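Two arms, one tray: what the Plurkmont bench has taught us so far

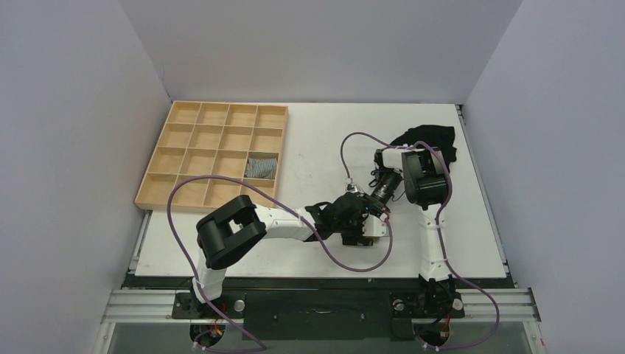 If you have stopped by the lab since March you will have heard us going on about handovers, and I promised the editors of this newsletter that I would finally write down what has been going on. The short version is that our two-armed tidying work has had its best spell yet, and the thing that made the difference was something we nearly threw away.

The task is one any parent of small children will recognise. Take a thing, decide where it lives, put it there, and leave it looking neat. Our things are small ones: cloths, socks, blocks, little bits and bobs from the stationery drawer. The place they live is a divided tray with four rows of four compartments. The policy gets a goal ("striped cloth, third row, far right") and has to work out the rest, including which arm does what and whether the two of them need to pass the item between them.

That last part is where we had been stuck for ages. Placing an item in the tray is fine if the arm on that side happens to be the one that picked it up. But a cloth that starts on the far side has to change hands somewhere in the middle, and the middle of a table is a surprisingly awkward place for two grippers to meet. They come in at odd angles, the fingers hide the item from the cameras at exactly the moment you most want to see it, and both arms trail cables that would love to catch on something.

Our first approach, which we called Hirkum (after the village where the idea was sketched on the back of a parking ticket), treated the handover as a fixed routine. Each arm went to an agreed meeting point, one opened, one closed, and off they went. It worked nicely for blocks. For cloth it was dreadful! A cloth hangs differently every time you lift it, so the receiving gripper would quite often close on air, or on a corner so thin that the cloth slid out on the way to the tray.

The new method is called Seyoum, and I am very fond of it. There is no agreed meeting point any more. Both arms are run by one policy, which predicts a short stretch of movement for the pair of them together, looks again, and predicts the next stretch. So if the cloth swings left, both arms can shift left. The policy was trained from demonstrations, 754 of them, all driven by people in our group using the leader arms. Some of those demonstrations are beautiful. Some, and I include most of my own from the first fortnight, are really quite bad.

Which brings me to the thing we nearly threw away. When we cleaned up the data, the plan was to drop every demonstration with a fumble in it: missed grasps, regrips, the moments where the person driving says a rude word and tries again. It seemed obvious that you would only want to learn from the good ones. But cutting them would have left us rather short, so we trained one version with the fumbles left in, mainly to fill a gap while more clean data was being collected.

It beat the clean version, and not by a little. We ran each one on 50 cloth placements that needed a handover, with the starting position of the cloth changed every time and the target compartment picked at random. The version trained only on tidy demonstrations finished 26 of them. The version with the fumbles finished 41. We were so suspicious of this that we checked the start positions, swapped the order of the runs and did the whole lot over again on a different afternoon, and the gap was still there.

Watching the two side by side, you can see why. The clean version is lovely right up to the point where something goes wrong, and then it is lost. It has never seen a missed grasp, so it carries on towards the tray with nothing in its fingers, as pleased as anything. The other one misses, pauses a bit, backs off and has another go. It has learnt that from us, fumbling. There is a particular small backwards wiggle that it does before a second try which I am fairly sure comes from one person's driving habits, and we have all started doing it at the coffee machine.

I should be fair about the limits. Recovery takes time, and the fumbling version is slower on easy placements where neither would have failed. It sometimes regrips when there was no need to, letting go of a perfectly good hold and taking a worse one. Folds are also still a matter of luck. We score a placement as finished if the cloth is fully inside the right compartment, and say nothing about whether you would be proud of how it looks. Dark cloths do worse than light ones too, and we think this is down to the grippers being dark themselves, so that the cameras have little to go on where the two meet. We have not tested that properly yet, so please treat it as a hunch.

We have also only tried this on one bench, with one pair of arms. The side panels and the plain white top make life easier for the vision part of the system, and I would expect a drop in a real kitchen or bedroom with patterned surfaces and a window behind. How big a drop, I would love to know.

A few practical notes for the groups who have asked about doing something similar. Leave more slack in the cables than you think you need. We lost the better part of a week to one that went tight whenever the left arm reached across, and it spoilt the demonstrations in a way that was hard to spot until we plotted the joint readings. Label your fumbles as you record, even with a single key press, as going back through the recordings afterwards is miserable work. And change the person driving fairly often. We tried training on one driver's demonstrations alone and the policy picked up their style so faithfully that it struggled with any start position they happened not to like.

Next up is Sundosel, which is our name for the obvious follow-on question: if accidental fumbles help this much, do deliberate ones help more? We are collecting a new set where the driver starts from a bad position on purpose, with the cloth half dropped or gripped by the wrong corner, and records only the rescue. There are 73 of these so far and they are great fun to make, as you get to be clumsy and call it science. Early runs look promising on the missed grasps, less so on the cloths that have slid down between the two grippers, where the policy tends to freeze.

We would be glad of extra drivers for this, from any group, and no experience is needed (for this set it may even be a drawback). A session is an hour at most, mornings are best, and you will find us on the Plurkmont ground floor, second door past the bike store. Bring a cloth if you have an interesting one. Stripes are welcome, fluffy ones a bit less so, and anything with sequins will have to be talked about first.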